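Search this site Search
Progress report to the Bošković fund: village reading rooms in Lurkeck and Ulora
1/23/26 | 2 min read

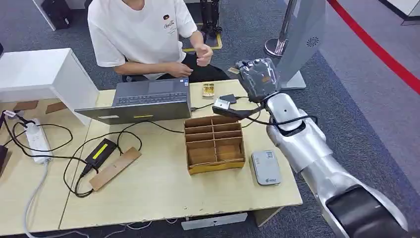
Since our last report in August we have opened the second reading room, in Ulora. The first one in Lurkeck continues as before, with longer hours in the evening. Your grant paid for the shelves, the heating and most of the books.

The two rooms have now lent 1,973 books. Children's books go out the most, and after them the cookbooks, which we did not expect. We had to order more of them from Drondomov, and this order came late, so in Ulora one shelf is still waiting.

Not everything went well. The roof in Lurkeck leaked during the autumn and we lost 50 books, mainly old novels. The repair is finished and it was paid by the municipality, so we don't ask for additional money for it. The reading group for older people has nine members. Lumturie Janevski is leading it, and she would like to have books with large print. We have put this in the plan for spring.

The remaining part of the grant will go to the catalog, which is still on paper cards in Ulora. I will send the table of costs separately.

With respect,
Amra Ionescu

0 comments | 2 shares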